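An afternoon at the Strickland open day

We very nearly didn't go. It was one of those grey November afternoons, the heater was on, and I'd already put my slippers by the chair. But Dexter Yazzie had sent us the flyer weeks ago, and I do like a good look through other people's workrooms, so off we went with a thermos and the good umbrella.

Strickland is the old Peka building, out past the rail yards, and it's been let out floor by floor to small outfits who fix, fit out and furnish offices. Once a year they open the doors and let everyone wander through. Dexter met us at the bottom of the stairs with a map he'd drawn himself (upside down, as we discovered on the second landing) and told us the whole place comes to 4,000 square feet, of which we were allowed into most.

The ground floor was Flelletti, the upholstery people, and I could have stayed there until supper. They had swatches out on a long bench, and a very patient young woman showed us how a seat pad is stretched and stapled. My husband had a go and was told he'd done a tidy job, which he has mentioned several times since.

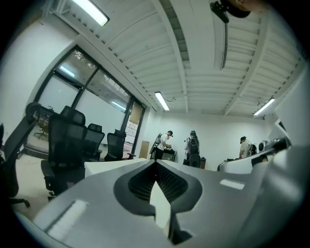 Office chairs were what I'd come for, if I'm being truthful, as mine at home has been sinking for a year. Upstairs we found the meeting room, and I took to it straight away. I'm fond of a ceiling that lets you see how the building is put together, and the ribbed metal decking up there, painted white with a big beam across it, made the room feel taller than I expected. The chairs were black mesh ones on casters, with a good high back, and there was a glass partition down one side so you didn't feel shut in. I asked Dexter what they cost and he said around 400 dollars apiece, and I went rather quiet.

We had our tea out on the landing after that and got chatting to a couple from the next town who were furnishing a small clinic. They had measured everything and brought a notebook, so I felt very unprepared with my one grocery receipt and a borrowed pencil. They were leaning toward plain white tables, the sort with slim legs, and I can see the sense in it. You can get a vacuum around a table like that without moving half the room. 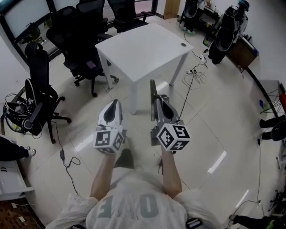 Can you buy the furniture on the day?

Only the pieces in the Flulta sale room by the back stairs, where everything is second-hand and priced on a tag, and you'll need to take it home yourself.

We came away with a footstool for 30 dollars and a bag of fabric ends, and it was dark by the time we found the car.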